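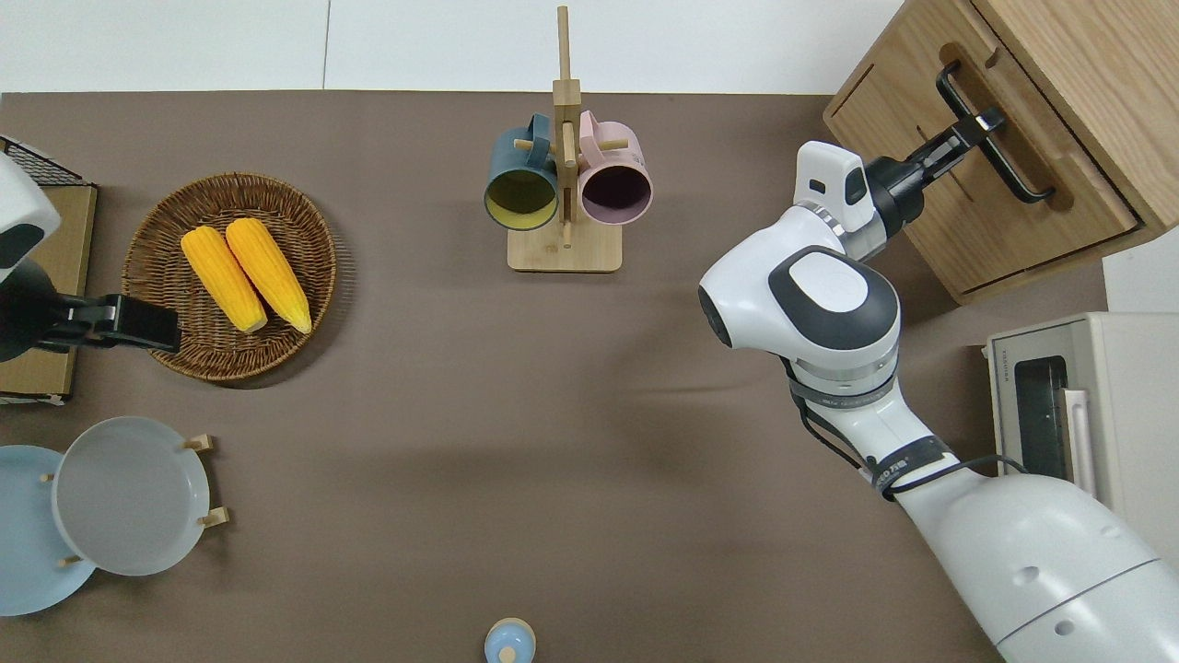 Bench Rules, Illustrated
Stullberg kitchen cell, August

We have a rulebook for working with the arms. It ran to 2510 words, and people admired it from a distance. The short version fits on a gallery page.

Rule 1. Grip the handle, only the handle. Cabinet doors have edges, and edges have opinions about gripper fingers.

Rule 2. Two arms, one job each. If the left is at the basket, the right can have the cabinet. Sharing is for people.

Rule 3. Mugs go back on the tree before any run starts. Nircombe lost 3 in one month and now has a form for it.

Rule 4. Cables stay along the arm. A loop big enough to catch a mug will find one.

Rule 5. Hands off the table while the arms are live, even if the corn looks crooked. The corn is fine.

Full text is in the Hutchins binder, under the other binder.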